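Meltance two-hand capture kit
Buyer's notes, Ivan Hutsuliak, 2020-06-15

Gloves, straps and hand controllers, sold for recording assembly work. The page promises "any bench job". We'd budget for less - try it first on small wooden furniture with dowels and sockets.
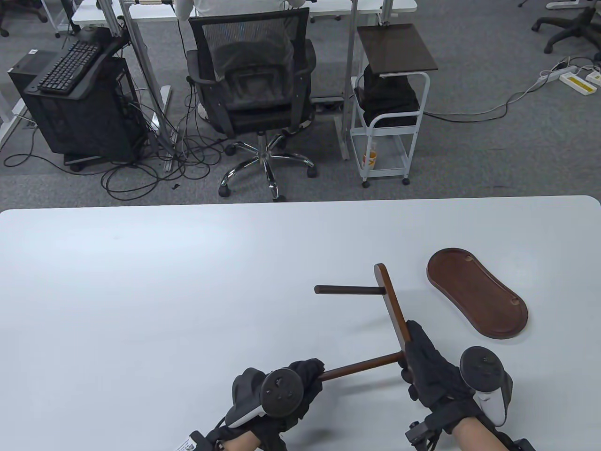
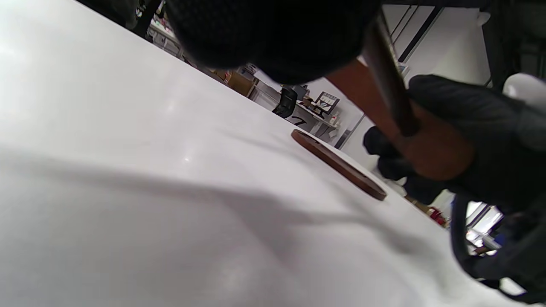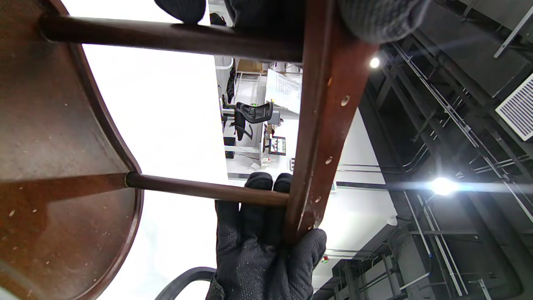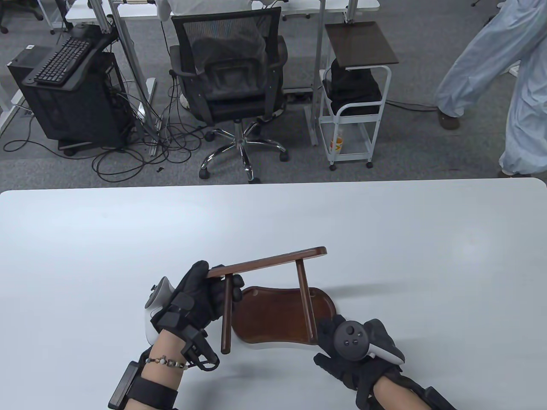

Dark wooden parts, gloved hands.

What to ask before paying
Price per kit is 143, and spares are extra. Zurkalau quotes over 200 with fitting. Ask who replaces worn gloves, and get it in writing. Minimum order: 2.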